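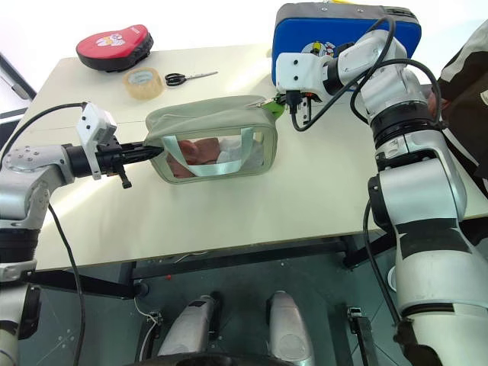 Clear zippered pouch with green trim and a carrying strap

Music Rights on Pirnitz: Frequently Asked Questions

Last updated 1/29/22

Who owns the songs performed on the show?

In most cases the songwriter and the music publisher do. Pirnitz only holds the rights to the mission songs written for the show, and there are 2 of those per season. Every other song is licensed before the episode airs.

Why was the entrance music changed in the online version of episode 4?

The license for the original track covered the live broadcast only. The online version uses a piece from the Gallagher music library. The performances themselves were not edited.

I wrote a song that sounds like one used on the show. What should I do?

Send a written notice to the music clearance desk with the title, the date it was first released and a link to the recording. Senan Carroll handles these notices and will confirm that yours has arrived. Please don't send demos or lyrics that have not been released – we can't open them.

Can I post a cover of a mission song?

Yes, if it is your own recording and you don't charge for it. Credit the writers in the post. Using our studio audio as a backing track is not allowed, even for a few seconds.

Can I use a clip in a reaction video?

Clips of up to 110 seconds are fine on personal channels. Longer clips may be blocked automatically. If you think a block was a mistake, use the appeal form on the video platform first.

How many songs are in the show's catalog?

The public list has 1,924 entries, counting remixes and short versions. It was last rebuilt in August, so songs from the current season are missing. They will be added after the final.

Are dance routines covered too?

Choreography made for the show belongs to the choreographer, who is named in the end credits. Dance schools that want to teach a routine for a fee need permission. For the routines by Nuto, write to Nuto directly.

Does the trainee group get paid when a song is streamed?

Performers receive a share under their own contracts. Pirnitz does not discuss individual contracts.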